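The Long Way Around to a Good Guess

There is a certain kind of patience you only learn from watching a robot fail at the same small chore all afternoon. The researchers at Widelau have that patience in abundance, and when I visited their lab they were generous enough to share it with me, along with a great deal of coffee and a chair that leaned to the left.

Their project is called Kettani, and it grew out of a problem that anyone who has ever bought an appliance will recognize. You try the thing in the store and it works beautifully, and then you take it home and your kitchen is just different enough that it doesn't. Robots have this trouble in a big way. A control program that does well in one room can go to pieces in the next, and finding out takes days of somebody standing by, putting the part back where it started, pressing go, and writing down what happened.

So the group at Widelau wondered whether the standing by could be done on a computer instead. Plenty of people have wondered the same thing over the years, of course, and the usual answer has been that simulated robots are too forgiving. Friction is tidy, light is tidy, and a part that would skid on a real table sits still and waits to be picked up. What Kettani does differently is start with the real runs. The team recorded 200 of them on the lab's own robots, successes and flops both, and tuned the simulator until it went wrong in the same places the real arms did.

I liked that idea a lot, maybe because it goes against how most of us would be tempted to work. You want your model of the world to look good! They wanted theirs to fumble when the lab fumbled. One of the engineers told me that the best day of the whole spring was when a simulated gripper closed a hair too early and nudged the part sideways, exactly as the real one had been doing for weeks.

Once the tuning was finished, they let it run. The simulator went through 3930 attempts with 8 different control programs, and then the team ran the same programs on the real arms to see if the ranking held up. It very nearly did. The top three came out in the same order, and so did the bottom two, and the only real quarrel was in the middle, where a pair of programs swapped places. The group thinks contact is to blame, those first few moments when the fingers meet the part, and they are rebuilding that portion of the code now with a physics package called Duvura.

There are limits, and they were quick to bring them up, sometimes before I had finished asking. Kettani needs those real recordings to begin with, so a lab with a brand-new robot and no history can't simply skip to the end. Soft things are still a headache (cloth especially, and I was shown a simulated dish towel that behaved like a sheet of plywood). And a ranking is only a ranking. It will tell you which program to try first, and it won't promise that the winner is good enough to put to work.

Still, a parts maker in Barkska has already asked to try the method on its own assembly line, and the first comparison is planned for November. The people there don't much care how handsome the simulation is — they would like to stop losing a shift every time a program changes. It seems to me a fair thing to want, and the team has already begun making room on its servers for the Barkska recordings.

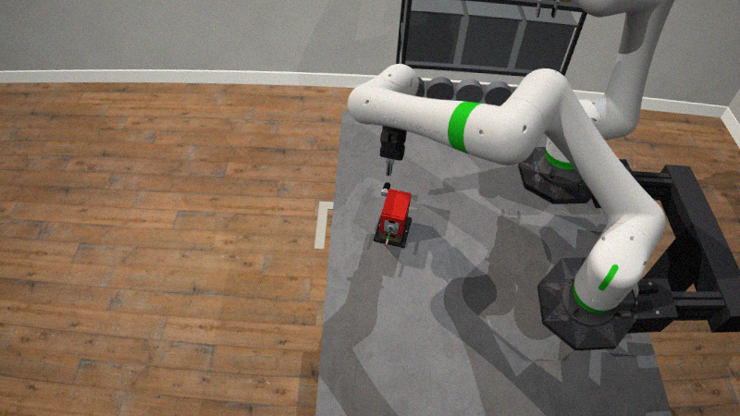 The recordings will go through the same tuning as the lab's own did, flops included, and the engineers have asked Barkska to please not throw the bad runs away before sending them over.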